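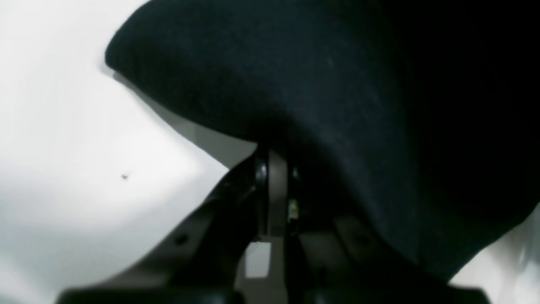 Dark navy fabric on the white work surface, showing light fibers

Grellora Linen Services — Staff Discussion Board
Topic: Lint on dark items at the folding station

jmercado
Members are asked to review the attached photograph. The fabric is dark navy, close to black, and a few tiny lighter fibers are visible on it. There is also a small dark speck on the white surface. I propose that dark items be folded separately from white items, beginning in August. Please submit comments in this thread.

d.vrabec
I do not support the proposal as written. Our site handles 31 bags per shift, and a second folding area would require floor space that we do not have. A few fibers on a soft, slightly fuzzy cloth are to be expected. Wiping the surface between loads should be sufficient.

T_Belmonte
With respect to Mr. Vrabec, wiping is already required under the current procedure and is not performed consistently. Our site received nine complaints last quarter concerning white lint on dark items. We received none concerning dark lint on white items.

d.vrabec
Were those complaints traced to the folding surface or to the dryers? The distinction matters. At our site the dryer screens were the cause.

T_Belmonte
They were not traced. I will request the records from Ms. Rivera.

charito.rivera
The records list the item and the customer only. No cause was entered. I would add that the speck in the photograph could be debris or a mark in the surface itself, and I cannot determine which from the picture. Mr. Mercado, does it wipe off?

jmercado
I will check and report back. I withdraw the request for a separate area. The revised proposal is that dark items be folded last in each shift, after the surface has been wiped and the dryer screens cleaned.

d.vrabec
The revised version is acceptable to our site — provided that urgent orders are exempt.

T_Belmonte
I continue to prefer separate areas. Please record my objection.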